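Robots take on the laundry basket as Fleltescombe workshop opens its doors 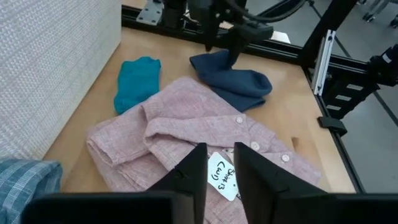 FLALLTHORPE, June – More than a hundred local people got a close look at robots handling clothes when Dranance opened its Fleltescombe workshop to the public for the first time.

Visitors of all ages crowded round the work tables (politely, for the most part!) to see robot arms pick up, turn over and sort the same sort of things most of us have on the bedroom floor: shirts, socks and plenty more. A pink linen shirt with a handwritten tag reading "Shirt 13" was among the garments on the table, along with a teal sock and a navy one, the navy sock held in a gripper.

The open day was the idea of Gunther Thiele, who leads the Jaidee project at Dranance and has been working on clothes handling for 5 years.

"People come in expecting us to be building something out of a film, and then they find us with a heap of socks," he said. "But cloth is wonderful stuff to work with. A mug is the same shape every time you reach for it. Drop a shirt twice and you have two different problems, and the robot has to work out where the collar has gone before it can do anything useful."

The Jaidee team has built up a wardrobe of 1,513 garments and household textiles, many of them handed over by people living in and near Flallthorpe. More arrived on the day itself, including a carrier bag of odd socks that the team was delighted to have.

Demonstrations ran all through the morning and again from 2pm, with time after each one for questions. The younger visitors had the best of these. One wanted to know if the robot could do up a school tie (not yet), and another asked if it ever got bored. Several families stayed for a second demonstration, and the afternoon talk in the upstairs room was so full that it had to be given again at 4pm.

Visitors could also have a go at steering an arm themselves, under the eye of a member of the team, and try to lay a tea towel flat. Almost 70 people took up the offer. The fastest tidy finish went to a retired dressmaker from Fleltescombe, who told the engineers they were picking things up by the wrong corner. They have asked her back.

Kerstin Kröger, who looks after visits and schools work at Dranance, said the day had been a joy from start to finish.

"We had grandparents explaining to our programmers how to fold a fitted sheet, and the programmers were taking notes. I'd hoped people would be interested, but I hadn't expected them to bring so much of their own know-how. We're already talking about doing it again, with more tables and a lot more tea."

School and community groups who would like to see the Jaidee project at work can now ask for a place on one of the monthly morning visits. These are free and last until noon, and groups are welcome to bring along clean clothes they no longer need. Places can be booked through the visits desk at Dranance in Fleltescombe.

ENDS

Notes to editors

Dranance develops robots for handling cloth and clothing at its workshop in Fleltescombe, near Flallthorpe. Jaidee is its project on sorting and folding everyday garments.

Gunther Thiele and Kerstin Kröger are available for interview. Requests should go to the Dranance press office.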